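We use cookies to keep this site running and to see which pages get read. By continuing you agree to our cookie policy. Accept | Manage preferences

Filed under: Get Involved, Food & Drink

Wanted: home cooks to test recipes for the Ivden Valley cookbook

I need 30 people who will cook things I tell them to cook and then be rude about the instructions.

That's the short version. The longer one is that for the past year and a half I've been collecting recipes from all over the Ivden Valley for a book, and I'm now at the stage where other people have to stand in their own kitchens and find out if the recipes work. I've tested as many as I can by myself. My freezer is full, my neighbors have started saying "we already ate" when I come up the path, and I've reached the point where I can't tell if a step is missing or if I just know it by heart.

The book is being put out by Tremura, a small press up the road in Stelby that mostly does local history and walking guides. They've never done a cookbook and neither have I, so we're all learning! It will be a proper printed book with a spine, and if everything goes to plan it goes to the printer after the holidays. Testing starts in September and runs into the late fall.

What we have so far

People sent in 321 recipes. They came on index cards, on the backs of envelopes, as blurry phone pictures, and once read out over my voicemail in three parts after the machine kept cutting off. I've already put aside the duplicates (so much zucchini bread, you would not believe it) and the ones that were clearly copied off a soup can, and I've typed up the rest. They're still in the words of the people who sent them, more or less. I've only gone in where I had to, like when a recipe called for "the blue bowl of flour."

It's home food. There are braises and bean pots, pickles, a whole stack of dumplings, skillet breakfasts, a few fish dishes from the lake end of the valley, and a lot of cake. The Yu lunch counter, which older readers will remember from next to the Stelby feed store, let us have the ginger broth and the scallion pancakes, and I still can't get over that. I've made the broth four times. Once was for testing.

What I'd be asking you to do

You'd get a packet of recipes by email or on paper, your choice. You cook each one exactly as written, even if you're pretty sure it's wrong. Especially then, please. If the recipe says a quarter teaspoon of salt for a gallon of beans, put in a quarter teaspoon of salt, taste the sad beans, and write "sad beans" on the sheet. You can fix your dinner afterward.

Then you cook it a second time, on another day, with whatever changes you wrote down. I know twice is a lot. I tried this with a few friends in the spring with only one round, and half their fixes made things worse, which we found out when I tried them myself at ten at night with company coming in the morning.

You get six recipes, and I'll try to match them to what you like and what you own. I won't send anyone a canning recipe unless they tick the canning box. I won't send pork to people who don't eat pork. If you don't have an oven, that's fine too, there's a good pile of stovetop stuff and I'd love to have it tried on hot plates and apartment-size ranges.

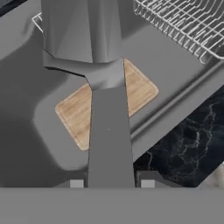
Faucet end of the sink.

The test sheet is one page, front and back. On the front you write down times and pans: when you started, when you ate, how big a pan you used and if it was big enough. On the back there's a big blank space for complaints. I'm serious about the complaints. "Very tasty, family enjoyed" is lovely to read and I can't do a thing with it. "I had both hands in dough when it told me to preheat the oven" is gold.

Please use your own gear and your own grocery store. Don't go out and buy a special pan. If a recipe can't be made in the valley without a special pan, the book should say so at the top in big letters, or else it should go in the maybe pile.

Who I'm looking for

Mostly people who cook at home at least some of the time and don't mind writing things down. You don't have to be good at it! I'd like a few people who'd call themselves bad cooks, since the recipes were written by grandmothers who assumed everybody knows how to make a roux. I also need:

– people cooking for one, and people cooking for six or more
– a couple of teenagers (with a parent signing the form)
– anyone who cooks around an allergy and is used to swapping things out
– someone with a gas range older than they are
– folks from the far side of the river, because so far nearly everybody who's written to me lives within a mile of Stelby

You do need to live in the Ivden Valley or close enough to get to a meetup. I've had kind offers from people who moved away years ago, and I'm sorry to turn them down, but flour and water and altitude all matter and I want the food tested where it comes from.

If you sent in a recipe, you can test too. You just won't get your own, or your sister's.

Money, and other things you get

Tremura has set aside $3,650 for the testing. Most of that goes straight to groceries. You save your receipts, clip them to the test sheets, and get paid back at the end of each month by check. There's a spending limit for each recipe printed at the top of the sheet. If you can see you're going to go over, call me before you shop and we'll work it out. Beer doesn't count as an ingredient unless it's in the pot.

I wish I could pay for your hours as well. I can't, and I'd sooner say so here than have you find out on the form. What you do get is your name in the book (or not, if you'd rather stay out of it), a copy when it's printed, and a seat at the big supper we're planning at the grange hall, where we'll cook whatever tested best. I'm also told there will be aprons. I haven't seen the aprons.
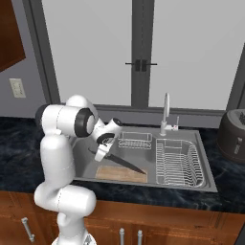 The back of the test sheet has a line for cleanup, and people keep asking me if that's a joke. It isn't. I want every recipe in the book to tell you what it does to your sink, and cookbooks are terrible about this. So when you're done, have a look at what's piled up and write it down before you wash it. A knife lying across the left basin and a cutting board touching the tip of it, like in the picture, would go down as "knife, board" and I'd be thrilled, that's a weeknight recipe. Some of the dumpling ones run to a list so long that my spring testers wrote up the margin. Nobody's getting graded on their kitchen, so don't tidy up on my account.

How much time it takes

More than you'd think from six recipes. My friends in the spring told me they spent an evening on each, plus shopping, plus a bit of sitting down with the sheet. You'll have from September until the week before Thanksgiving to get through both rounds, and you can do them in any order. If you want to do all your cakes in one wild weekend then go right ahead, just send the sheets in as you finish. A pile of them all at once in November would finish me off.

There are 2 meetups, one at the start and one about halfway, both at 6:30 in the evening in the back room at Tremura's office in Stelby. At the first one I'll hand out packets and we'll go over how to fill in the sheets, with a pot of something on the go. The halfway one is for swapping. If you've got a recipe that's beating you, bring it and trade it. Please try and come to the first one at least. There's parking behind the building, and the ramp is on the alley side – the front door has two steps and sticks.

Things I've been asked already

Can I test as a couple or with a roommate? Yes, and I count you as one tester with one packet. You can share the sheet. Use different pens if you disagree.

Do I have to follow a step I think is unsafe? No. Please don't. Skip it, write it in capital letters on the sheet and call me. We've pulled one garlic-in-oil recipe already and I want to hear about anything like it.

Can I post pictures of the food? Sure, but keep the recipe itself to yourself until the book is out. A few of these families have been sitting on their pickles for a long time.

What if I drop out? Then you drop out, life happens. Just tell me so I can pass your packet along, and send in the receipts for whatever you've cooked.

Will you be offended? I'm not the one who wrote them! I did write the bit on knife-cut noodles, and yes, I might be a little offended about that.

How to sign up

Pick up a form at Tremura's front desk in Stelby, or at the library, or use the contact page on this site and put "tester" in the subject line. Tell me how many you usually cook for, what kind of stove you've got, anything you can't or won't eat, and the last thing you cooked that went wrong. That last one isn't a trick. I just like to know.

I'll be picking people in late August with an eye to getting a good mix of kitchens, so it isn't first come, first served. Everybody who writes will hear back from me either way, though it may take a couple of weeks, and I may ask if you'd go on the backup list. Last spring's backup list ended up doing most of the cake.

Tagged: cookbook, call for participants, Stelby, home cooking

Share this | 2 comments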